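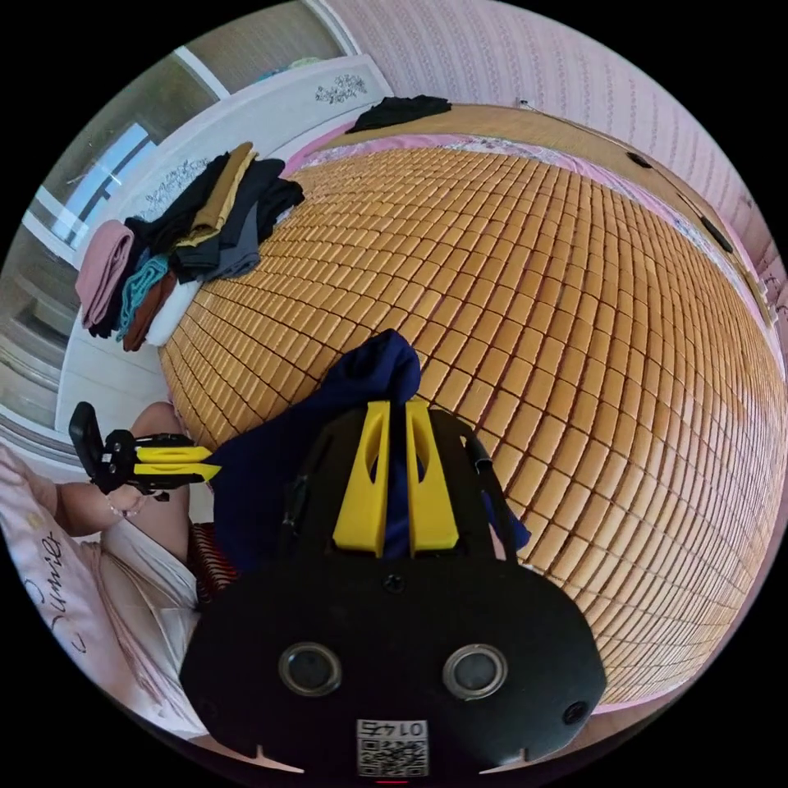 18 Mar 2020

Sourdough hydration / rye starter trials, bench 2. Picking up from where the last page ran out.

Starter B (the Lerkton rye) fed 7:10, 1:2:2, left on the shelf over the proofer. Starter A (white, the old one) fed same time same ratio. Meant to do A at 1:1:1 to match last week but tipped the flour in before I looked at the sheet. So A is not comparable with last week. Wrote it on the lid in case anyone wonders.

Flour is the new Skuretti bag, the bakers one. Old bag finished mid-mix on the last run and I never noted at which loaf, so treat loaves 4 and 5 from that run as a mix of the two. Sorry all.

Base dough, per batch:
flour 1,000 g
starter 200 g
salt 20 g
water varies

Water this time: 680, 720, 760. Wanted an 800 as well, ran out of tubs with lids that fit. Can somebody please put the square tubs back with the square lids.

10:05 — autolyse on all three. 680 stiff, needed wet hands to get the dry bits off the bottom. 760 came together quicker than I thought it would.

10:50 — starter in, then salt 20 min later. Dough temp 24 on the Flarby probe, 26 on the old glass one. Checked both in ice slurry: Flarby reads 0.3, glass reads 2. Glass one is out, have put tape on it. Which means every dough temp in the book before today that says "glass" wants two off it. Ryota I think that's most of yours.

Folds at 30 min intervals, four sets. Colour of 720 a bit greyer than the others?? Same flour, same tub type. Might just be the light over that end of the bench, the tube is on its way out again. Moved it along and it looked the same as the rest. Fine, leave it.

13:30 — 760 well ahead. Up by half, domed, bubbles at the side. 720 up a third. 680 sulking. Expected that order but not this much of a gap. Room was 22 at ten and 25 by lunch, so the gap could be partly where they sat, 760 was closest to the oven. Should of rotated them. Rotate them next time!!

Straightedge method for measuring rise is hopeless on the domed ones. Ryota Higuchi's idea from last month, a plug of dough in a straight-sided jar next to each tub, is the better way. Only have one jar. Will bring some from home, we've a cupboard full of jam jars and most of them are near enough to straight.

14:40 — preshape 760. Slack but held. Bench scraper, hardly any flour.
15:15 — preshape 720, shape 760.
15:50 — 680 preshape. Got called away to the phone (the Lykkegaard rep, re the mixer bowl, see below) so 720 had an extra 25 min on the bench. Noted.

Scaled at 850. One short one out of the 680 batch at 426, that's the offcut, baked it as a roll loaf for morning tea. Don't include it in the volume table.

Into bannetons, fridge overnight. Fridge is reading 6 on the door and I don't believe it, the milk at the back had ice in it. Put the Flarby in the middle shelf to log.

Rye (starter B) — didn't get to it. It had peaked and dropped by the time I had a bench free, smelled like nail polish remover. Refed 1:5:5 at 16:30 to slow it down. If whoever opens up could have a look and write the time it's doubled on the whiteboard, that would be a big help. Don't stir it.

Mixer bowl: Lykkegaard say the replacement is in May now. In May! So hand mixing for anything over two kilos until then, or split it. The bowl we've got is OK to use on speed 1 only, the lug is cracked further than it was. Not going on speed 2 for anyone, I don't care how stiff the bagels are.

Bits:
- semolina nearly gone, need a bag
- rice flour fine
- lame blades, down to the last packet
- drain at the wash-up sink slow again, no more dough down it, scrape into the bin first
- whoever labelled a tub "don't touch", touch what? No name, no date. It goes in the compost tommorow if not claimed

Bake plan: lid on at 250 for 20, lid off at 230 for 22ish, go by colour. 760 first straight from the fridge, then 720, then 680. Pull one of each at the same core temp (97) and weigh before and after, I want bake loss as well as volume this round. Cut at two hours, not before. Last time we had half a loaf missing by the time the crumb photos were meant to be taken.

Scales: small ones drifting a gram or two when the fan is on. Salt weighed with fan off. Add that to the method sheet, keep forgetting.

Left at 17:20, proofer off at the wall.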